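**Hosteo opens a free charger and cable exchange in Vasdale**

*Doors open in December, with evening hours until 9 p.m.*

VASDALE – Everybody has the drawer. It holds the charger from two phones ago, a plug that fits nothing in the house, and a cord too good to throw away. Starting in December, Hosteo will take all of it, sort it, and hand it back out to people who need it, free of charge.

The Hosteo Charger Exchange will run out of the company's workroom on Benítez Street. Residents can drop off power adapters, charging cables, and extension cords of any age. Anyone can walk in and ask for one, and there is no need to bring something to trade.

"We ran a small tryout with our own staff and their families, and 300 pieces came in over 14 days," said Wenceslao Yáñez, who leads the project at Hosteo. "I was thrilled! People kept coming back with another bag they had found in a closet."

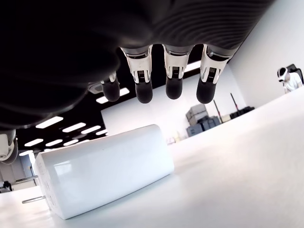
Sorting is the heart of the exchange, and Hosteo has put real care into it. Every piece is laid out on a table under good light before it goes anywhere. A white adapter with two flat prongs, for example, has faint printing on the same end as the prongs, so it pays to turn each one over and read it slowly. Voltage and output are written on a new paper tag in large, dark numbers – much easier on the eyes for whoever takes it home.

Pieces are then grouped by plug type. Anything cracked, bent, or missing its rating goes to Suridska, the recycling firm that has agreed to pick up scrap from the exchange at no cost.

"My favorite part is the matching," said Isauro Lozano, who runs the sorting table. "Somebody brings in a radio that hasn't been plugged in for years, and we get to go look for its cord."

Visitors looking for a match should bring the device along or write down the numbers printed near its power socket. Each household may take up to 3 items per visit. Loose batteries and power banks can't be accepted.

Drop-off bags are available at Hosteo's front desk now.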